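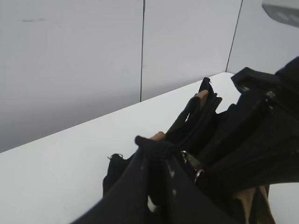

Catalogue page 15

Millura Day Bag, black with tan handles

Article 512, from the Konach soft bags range

The Millura is the everyday bag of our collection, a black fabric tote with a zip at the top, two short carrying handles in tan webbing and a long shoulder strap in black. We made the first one for a bookshop in Mitodbridge, which wanted a bag that its customers would go on using after the books were read. It has stayed in the range since July, with two small corrections that are explained further down.

Carrying

The tan handles are long enough to go over the forearm when you wear a winter coat. For a longer walk, use the shoulder strap and let the handles hang down at the front and back. Some customers ask if the handles can be ordered in black. At the moment they can not, but Karabulut, the weaving workshop which supplies our webbing, is preparing a dark colour and we will put it on this page when it arrives.

Opening and closing

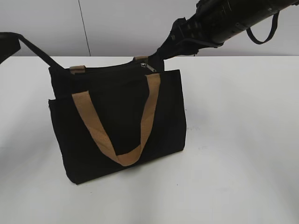

The zip was the part that took us the longest to decide. Our earlier day bags had an open top with one press stud, and people wrote to us about wet newspapers and lost gloves. On the Millura the zip runs along the top edge, and the small silver pull sits near one end when you look at the bag from the front, with the tan handle hanging in a deep loop over the black fabric. Hold the edge of the bag with your free hand while you pull, especially when the bag is very full. If the zip becomes stiff, rub the teeth with a little candle wax and open and close it a few times.

Shape and storing

The fabric is soft and matte. Filled, or even half filled, the bag stands on a table by itself. Empty, it can be bunched together and pushed into a suitcase or a desk drawer, and it does not mind this treatment. You will find creases when you take it out again. They become weaker with use, and you can also press them with a warm iron through a thin cotton cloth, but please keep the iron away from the zip and from the webbing.

We advise to store the bag with the zip open. Put the shoulder strap inside so that it does not catch on hooks or door handles.

Cleaning

Wipe with a damp cloth and mild soap. The tan webbing shows dirt earlier than the black fabric, so clean the handles first and with fresh water. Do not put the bag in the washing machine or the tumble dryer. Let it dry hanging from both handles, away from the radiator.

What has changed

The stitching where the handles meet the upper edge is now done with a thicker thread. The shoulder strap is also longer than on the first bags, after several tall customers complained, with good reason. If you own a bag from the first delivery and the handle stitching has opened, send it to us and we will sew it again without cost — you pay only the postage to us.

Orders

Single bags are sent in a paper sleeve. Shops can order in boxes, and the largest order we can accept at present is 3000 bags. Printing on the front is possible in one colour, but remember that the handle hangs over a part of this area, so a small design placed low or to the side is easier to read. Samples for shops are lent for 15 days.

Questions about printing, repairs and samples go to Duygu Yazıcı at the Konach office. Please write the article number in your message.

Page revised 4 January 2024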